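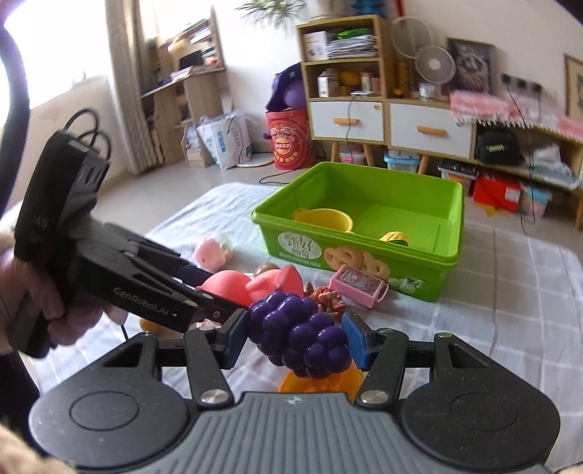 Toy grapes between the fingertip pads at the Stotetti table.

PRESS RELEASE
For immediate use, December

Cirillo puts its gripper table care sheet out for free, and I get to tell you about it

Hornville: We're giving away the care sheet for our Stotetti table from today, all of it, including the bits in my handwriting. It covers how we set up a pair of hand-held grippers for a session, how we look after them between sessions and what we do when one starts misbehaving. If you run a similar table, at home or at work, please take it, change it and tell us what we got wrong.

I'm Donnie Ritchie and I keep the Stotetti table going for Cirillo. Stotetti is just our name for the whole set-up: the two grippers, their cables, the cloth, the toys and the bin they go into. One person sits down with a gripper in each hand, picks things up, puts them away, and we record how the hands went about it. The recordings are used by our colleagues in Gikirdale, who teach robot arms to tidy. My side of it is screws, rubber and cable, and I'm very happy with that split!

We started writing the sheet six months ago after a run of sessions where one hand kept closing a touch late. We swapped the cable, restarted everything, blamed the power supply (sorry, power supply) and finally found a joint bolt that had crept loose. It was a ten-second fix once we'd looked in the right place. I wrote "CHECK THE BOLTS FIRST" on the back of an envelope and taped it to the wall, and the sheet grew from there.

What's in it

The first page is about the table. We work over a light checked cloth, pulled flat, with the bin where both hands can get to it without the person leaning. A lime-green plastic bin does the job for us. Any big open one will do, but pick a colour that stands out from your cloth and keep to it for the whole batch, or Gikirdale will ring you up. I speak from experience.

Toys are a bigger subject than I expected when I took this on. Hard shiny ones, like toy grapes with all those round bumps, are a good test of the fingertips. Soft plush ones squash, so they'll hide a problem that a hard toy shows up straight away. I always begin a session with something hard and bumpy and pinch it from both sides. If it twists as I lift, I put it down and look at the fingers before doing anything else. The sheet has a short list of good starter toys and a blank space for your own.

The second page is the grippers themselves, and this is the part people have been asking us for. We do it in the same order every time:

Wipe both fingertip pads with a barely damp cloth, then a dry one. Leave them open while they air.

Look across the face of each rubber pad in good light. You're after a shiny patch, a nick, or an edge beginning to lift.

Try each bolt head at the finger joints with the driver. Nip it up if it moves and then stop. Over-tightening makes the joint stiff, and a stiff joint is every bit as annoying as a loose one.

Brush out the ribs on the base plate. Ours collect fluff from the plush toys like you wouldn't believe, and a soft paintbrush gets into the grooves nicely.

Open and close each hand slowly a few times with nothing in it. Listen as well as watch.

Follow the cables from the gripper back to wherever yours are plugged in, feeling for kinks with your fingers.

With both hands done I'm usually finished in three minutes, kettle included if somebody else is near it. The sheet is laid out so you can tick things off down the margin, which sounds fussy until you've been called away halfway through and come back with no idea which hand you'd reached.

A word about cables

I've given cables their own box on the sheet and I'd make it bigger if the paper allowed. The cables on our grippers loop out at the top, and how that loop sits decides how the whole session feels. Too tight and the person's wrist is fighting it all the time. Too slack and it swings down over the toys, gets nudged, and sooner or later somebody closes a gripper on it. I like a loop I can get my fist through. Have the person sit down, reach right across the table to the far corner, then reach into the bin, and only then fix the cable in place.

We had a lot of trouble with clips. I tried hard plastic ones and they left a sharp bend exactly where you don't want it. Strips of soft hook-and-loop tape have been much better, and they come off without a fight when you need to swap something over. Sleeves matter too, by the way! A big fluffy cuff can catch round a cable as the arm goes out, so there's a line reminding people to push their sleeves up a bit if they've got a thick jumper on. I forget this one constantly myself.

Swapping the fingertip pads

This is the only proper repair on the sheet and it's the one I'd most like people to feel brave about. We plan a change after roughly 100 sessions, sooner if a pad looks tired or the hard toys have begun to slide. That's our own figure from our own table, with our toys and our ham-fisted colleagues, so treat it as a place to start and keep a note of how yours wear. If the maker of your gripper says something different, go with the maker.

Unplug it first. Lay the gripper down on a folded towel so it can't roll about, take a photo of the finger from the side (you'll want it later, trust me), and do one finger completely before you touch the other. I change both pads on a hand together even when one of them looks fine. A new pad facing an old one grips unevenly, and you'll see the toy swing round towards the worn side as it comes up. Any screws go in a saucer. We used to use the lid of a jar, until the jar went back in the cupboard with the lid on and the screws inside it.

When the new pads are on, go back to the empty open-and-close test, then lift your hard bumpy toy a few times from different sides. Write the change in the log with your initials. Ours is a cheap exercise book on a string, and it's been more use to me than anything I've ever kept on a computer.

When something feels wrong

The last page is for faults, and I've tried to write them the way people describe them to me. "It's gone floppy" is usually a joint bolt. "It's dropping things" is usually dirty pads, then worn pads, in that order. "It's crunchy" is nearly always fluff or a crumb in the joint, so brush before you reach for any oil. We don't oil ours at all between sessions. Oil wanders, it gets onto the rubber, and then you're back at "it's dropping things" with a mess on the cloth as well.

"One hand feels different from the other" took me longest to write. Swap the two hands over and see whether the odd feeling moves with the gripper or stays with the person. If it stays with the person, they might just be tired, and the answer is a sandwich. If it moves, go back to the second page and work down it again. There are a couple of faults I haven't cracked yet and I've left those in with a question mark beside them. If you know, please write in.

How it's gone in Gikirdale

Our colleagues in Gikirdale set up a table of their own from a draft of the sheet, with me keeping my mouth firmly shut on the other end of the phone. They got through it, but they found two instructions in the wrong order and one drawing that was upside down (mine). They also wanted bigger print so it could be read from a chair, and that's now been done. They've asked for a version with a space for the cloth and bin colours, so I've put one in at the top of the log page.

Getting hold of a copy

The sheet is free. It prints on ordinary paper and looks perfectly all right in black and white. Write to Donnie Ritchie at Cirillo, Hornville, and say whether you'd like it on paper or by email. Schools, colleges, clubs and other workshops are all welcome to copy it and hand it round. We'd like our name left on it, and we'd like to hear about your changes, particularly anything to do with cable loops.

I'm at the bench most mornings and glad to talk to anybody writing about this. If you'd like to come to Hornville and have a go at the table yourself, do ask. Bring short sleeves.

Notes for editors

Cirillo is based in Hornville and has a second site in Gikirdale. The Stotetti table is in Hornville.

The care sheet describes our own routine. It doesn't replace the instructions that come with anyone's equipment.

The next edition will have a page on storing grippers between batches, as soon as I've decided what I think about it.

Press contact: Donnie Ritchie, Cirillo, Hornville

Ends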